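Banness Makers' Rooms: The Fabric Wall Gallery

Posted 31 December 2019 by Hawi Worku

Every winter the members at Banness go looking for something to cover, and every winter I am handed the pictures and asked to say something nice. The theme was "walls you would not mind looking at". Entries were judged by Ebise Kassa, who owns more curtain fabric than she has windows, and by Veikko Ruotsalainen, who had come in to fix the kettle.

The rules were short. Cover at least one wall of something, use cloth, and leave it up long enough for the paint underneath to be forgotten. Staples were allowed. Glue was allowed after an argument. We had 6 entries, and one has been given a page to itself, on the grounds that its fruit was the first thing anyone mentioned at the tea table.

A word on apples. They are a difficult print. Too small and they turn into cherries, too round and they turn into tomatoes, and give them a face and you have a nursery. The trick is in the stem and the leaf, which Ebise will explain to you at length if you stand still. She likes a flat, tidy apple with no shine on it, in the sort of red that used to turn up on kitchen tins. Veikko likes green ones, and was outvoted.

Entry 4: "Orchard, Indoors"

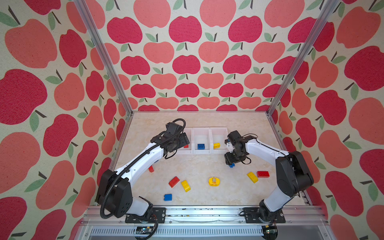 Apples on three sides in raspberry and coral, with toy bricks on the marble-patterned top and a row of white bins at the back: red, blue and yellow.

I am fond of the cream ground on this one. It has a speckle to it that forgives a great deal, and I speak as someone who has spilt tea on plain calico. The sage leaves keep the whole business from going too sweet. Ebise gave it full marks for colour and then took one off for the larger apples towards the sides, which she finds pushy. I think a pushy apple is fine in its place.

The beige marbling was less popular. Mebrat Endale wrote "hotel bathroom" on her card and underlined it. I would only say that bright plastic looks very well against beige, and that a red brick on a red apple print would have been a shame.

There is also the matter of tidying. Three bins and one colour showing in each is a standard of order I have never reached at home, where the brick box also contains a torch, half a recorder and the good scissors. The stragglers out on the worktop made me feel better.

Visitors' remarks, copied from the book with the spelling put right:

"Made me want crumble."

"Would have this in my downstairs loo."

"Very jolly. Is there any of the fabric left?" (There is not. Please stop asking Veikko.)

"Prefer pears."

The voting slips are in a Bramel biscuit tin under the sink and may be inspected by anybody who doubts the result. All 261 of them were counted twice, the second time with the lights on.

The February theme is "drawers, and what lines them". Ebise Wolde has the entry forms, and has asked me to mention that wrapping paper counts but newspaper does not, after last time.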